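Can a machine do recycling yet? (or any chore, really)

retetti_fan
Posted 7 November 2025
OK so my brother-in-law swears we'll all have an arm on the counter in two years. 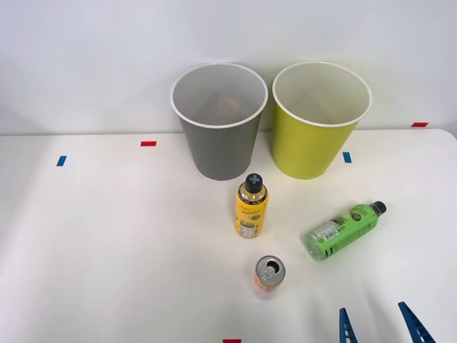

I'm not buying it. My bar for "does chores" is pretty low – bottles and cans go in the right bucket, and I don't have to stand there. Has anybody seen one manage that in a real kitchen?

hosden24
Depends what you call real. Our shop has an arm that loads parts all shift and it's great at it. But the parts show up in the same spot every time. Tip one over and it stops and beeps at me.

MorkosbridgeMike
Disagree with the gloom! A bottle lying on its side isn't the big deal it used to be. What kills it for me is speed. I can clear a table in almost no time and I'm lazy.

retetti_fan
Who cares about speed if I'm at work while it runs?

hosden24
You will when it drops a jar of pickles and you're at work lol. Sorting I can believe. Rinsing, no way.

MorkosbridgeMike
Fair, rinsing is gross for people too. I'd still take one that only sorts, if it cost less than my dishwasher did.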